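**Orholm hand-held gripper kit: worth it?**

**skarkent_ops**
Ordered 2 units at 464 each. Parallel jaws, blue pads. Setup took 8 minutes. I like them so far.

**Duyên Nghiêm**
Same kit at our kitchen table, sorting utensils.

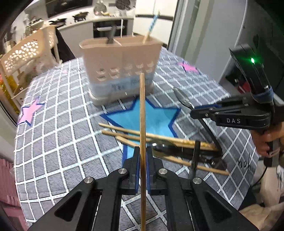
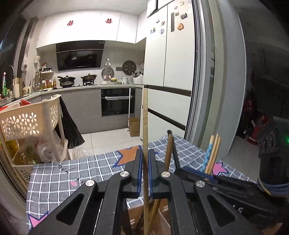
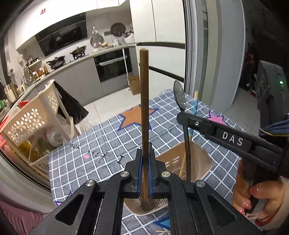 My complaint is the handle. After an hour my wrist hurts. Chopsticks are fine for me, spoons take practice.

**jelta_r**
Disagree on the handle, I had no trouble. The price is what bothers me. The Jelta pair was 293 when I bought it in April.

**skarkent_ops**
The Jelta pads peeled on me.

**jelta_r**
Mine haven't. Did you email them?

**Duyên Nghiêm**
Does Orholm sell spare pads separately?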